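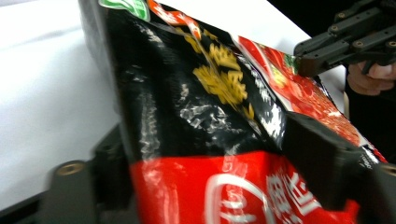
The bag, black at the top and red lower down. Gold characters on the black part.

Can anyone help me work out what I bought, and how to store it?
Posted by Mamton in Pantry & Snacks
Viewed 3,504 times

Hi all! I went a bit wild at the Asian grocery near my sister's place and came home with a whole sack of things I can't read. Most of them I figured out from the pictures, but this one has me stuck. It's a crinkly, shiny bag with big fancy gold Chinese characters on black, then more characters in white on red, and a product photo on the side. I think it's either a snack or some kind of noodle, and I'd love to know which before I open it!

Also, how do you all keep bags like this once they're open? My pantry is one deep shelf and everything slides to the back and gets crushed. I have 5 glass jars with clamp lids and a shoebox. Is it worth moving things into jars, or do you lose too much information when you throw the bag out?

Yaowalak Ruangrit
January, 1,047 posts
Oh fun, I love a mystery haul! I don't read Chinese well enough to tell you from that photo, and the creases and glare don't help. Try this: lay the bag flat on the counter, smooth it out with your palm and turn off the overhead light. Then use the translate feature on your phone and go for the back of the bag first. The big lettering on the front is often so decorative that the phone makes nonsense out of it (mine once gave me "happy uncle wind" for a bag of crackers), but the ingredients are usually in plain small type and come through fine. If there are steps with a water amount, say 400 ml, you have noodles!

For storage, jars are great for anything crisp. Cut out the front panel and the cooking steps and tape them to the jar, or slip them inside against the glass if the food is wrapped. Write the best-by date on the tape too. I did my whole shelf this way and it makes me happy every time I open the door.

Boonyarit
just eat it lol. if its hard put it in hot water

Paweena Sombatkul
Please read the label before you try the hot water method, especially if anyone at home has allergies. Most groceries will gladly tell you what something is if you bring it in or show them a clear photo.

I'd add one thing to Yaowalak's tips. Stand your bags upright in that shoebox like files in a drawer, with a clothespin on each open one. You can pull the whole box forward and flip through, and the crushing stops. Save the jars for whatever you eat most. And do come back and tell us what it was, I'm so curious now!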